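Rilero Ilon 2 teaching kit: a review
August 14, 2026

The Ilon 2 comes with a pair of leader arms, which you hold, and a pair of follower arms, which do whatever you just did, including the parts you'd like back. The kit cost me $1638. The Dunmore set I used before it was cheaper and had the hand feel of a shopping cart.

Setup took one evening and most of a pot of coffee. The manual has a long chapter on unpacking and a short one on calibration, so plan your patience accordingly. Once the joints are zeroed, the leaders are light and the lag is small enough that I stopped noticing it by the second day. The trigger springs are too stiff. After 85 demonstrations my index finger had opinions.

Recording is the best part. Tap the pedal, do the task, tap again. Bad takes can be deleted on the spot, and I have deleted plenty — scraping a bowl looks easy until you do it through somebody else's wrists. The Mindholm software keeps the joint data and the video together without fuss, though it insists on naming every session "Untitled" and sulks if you use a space.

Grip is decent on thin things. A spatula handle held from the top stays manageable if you keep your wrist quiet, which I mostly don't.

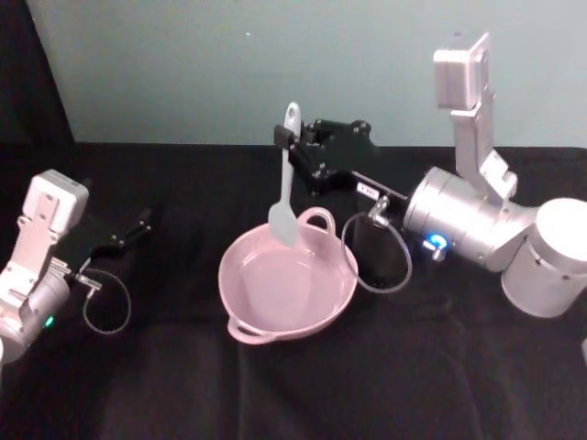 Can you teach it by pushing the follower arms around directly?
Only in hand-guiding mode, which records the joint positions but leaves the grippers to be set from a menu. It's fine for simple reaches and tedious for anything that involves picking up and letting go.

The cables are a bit short for a wide table, and the pedal slides on a bare floor. I'd still buy the kit again, springs and all. The box says it stores 1000 sessions. Mine are all called Untitled.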